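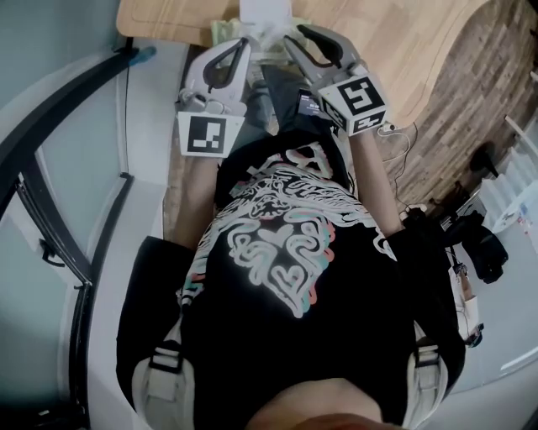

Position at the table, both hands forward, crumpled cloth or bag and white item on the tabletop.

Landry Table Tidying Set - read me first

Contents of this folder

The set is a collection of short recordings of one person clearing and folding small things on a light wooden tabletop. We made it because most of the tidying material we had before was about big jobs, like making a bed or loading shelves, and we wanted the small, boring jobs that stay on a table at the end of the day. Crumpled bags, paper, cloths, wrappers.

There are 416 recordings, made in 4 rooms. Each one starts with the things already on the table and ends when the person steps back.

Rooms

Rakden: a kitchen table beside a window. The colour of the light changes a lot during the afternoon.
Estum: a low table in a living room, with a rug under it.
Plunier: a long counter. It is higher than the others, so the arms are more raised.
Landry: a pale tabletop over a dark wood-plank floor. This was the first room, and the whole set took its name from it.

Activities

flatten - open a crumpled bag or cloth and press it flat on the table
fold - fold a flat item in half, then in half again
stack - put folded items one on top of the other
bin - move waste paper and wrappers to the bin beside the table
wipe - move everything to one side, wipe, and move it back

A recording can have more than one activity. In this case they are written in the order they were done, with a plus sign between them, for example flatten+fold.

The things on the table

We used 139 different items. All are ordinary household things, and many were used in more than one room. In the item list we write the colour first and then the kind of thing, in lower case. If the person who wrote the list was not sure if an item is paper or plastic, the entry says "paper or plastic" and we left it like this. Please do not correct these entries without looking at the recording.

Soft bags are the most difficult group. They do not stay flat after they are pressed, and in many recordings the person must do the same corner two or three times. We kept these recordings. They are marked "repeat" in the notes column.

Files

items.csv - the list of items, with colour, kind and room
sessions.csv - one line for each recording, with room, activities and notes
recordings/ - one folder for each room
stills/ - a few pictures to show the working positions

Known problems

- 18 recordings from Estum have no sound. The pictures are complete.
- In Plunier the bin stands too far to the left and is not always visible. The activity is still labelled "bin" if the item leaves the counter in that direction.
- "Cloth" and "towel" were used for the same thing in the first version of the list. We changed all of them to "cloth", but some notes still say towel.
- Some items have a shop label on them. We did not try to write down the labels.

Changes

November 2018 - Plunier added, item list checked again, "wipe" separated from "stack"
First version - Landry, Rakden and Estum only

Use

You are free to use the set for study and teaching. If you publish something with it, please name the set and tell us, we like to read it. We ask you not to share the recordings again in another place, because the list is still being corrected and old copies make confusion.

Contact

Francine Melnyk - recordings and rooms
Gaétan McIntyre - item list, labels and corrections

If you find a wrong label, please send the room, the line in sessions.csv and what you think it should be.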